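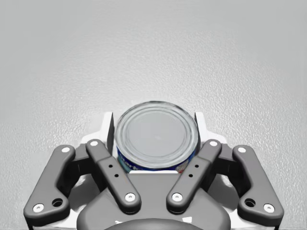

Figure 3. Cylindrical can held in the gripper, simulated view from above. The lid carries concentric raised rims, and the label is mostly dark blue.

3.2 Compound application and make-up

Thread compound was applied to the pin and box of each test joint before make-up. Two products were compared. The first was Stusolix, a calcium-based grease with graphite and a fine mineral filler. The second was the lead-free copper grease already in use at the Erneck yard, referred to below as the yard grease. Both were taken from sealed pails and stirred by hand with a flat paddle until no oil was left standing on the surface.

All joints were cleaned with solvent, wiped, and left to dry in open air. Old compound in the thread roots was removed with a nylon brush. Wire brushes were not used on the shoulders. Each pin was then checked under a lamp for burrs and handling damage, and seven pins with marks on the shoulder face were sent back to the shop for refacing before they entered the program.

Compound was brushed over the full thread form and both shoulders. The amount was set by weight: the pail and brush were weighed together before and after each joint, and the difference was recorded. Joints that fell more than 10 percent outside the target weight were cleaned and coated again. This happened mostly in the first days of the work, while the crew was getting used to the stiffer feel of Stusolix on cold mornings.

Make-up was done on the horizontal bucking unit at Diriritz. Torque was raised in one smooth pull and held at the target value before release. The load cell was checked against a dead weight at the start of each shift. In all, 151 make-and-break cycles were completed, 80 of them with Stusolix and the remainder with the yard grease.

3.3 Breakout torque and surface condition

Breakout torque was read as the peak value on the chart. For both compounds it stayed below make-up torque in most cycles. The yard grease gave a wider spread, with the higher readings falling toward the end of each series. Stusolix readings drifted upward more slowly. We did not separate the effect of the compound from that of gradual polishing of the shoulders, and the drift should be read with that in mind.

After breakout, threads were wiped and inspected for galling. Light scoring was found on the first engaged threads of several pins, on the load flank only. It could be dressed with a fine stone in every case. Shoulder faces kept a thin gray film of solids after wiping, heavier near the outer edge. The same pattern was reported by Doherty for larger connections, although the make-up speed in that work was higher and the shoulders had been phosphate coated.

One series with the yard grease was stopped early when grit was found in the pail. Its readings are left out of the averages. The pail had been stored without its liner, and a new one was opened for the repeat series in October.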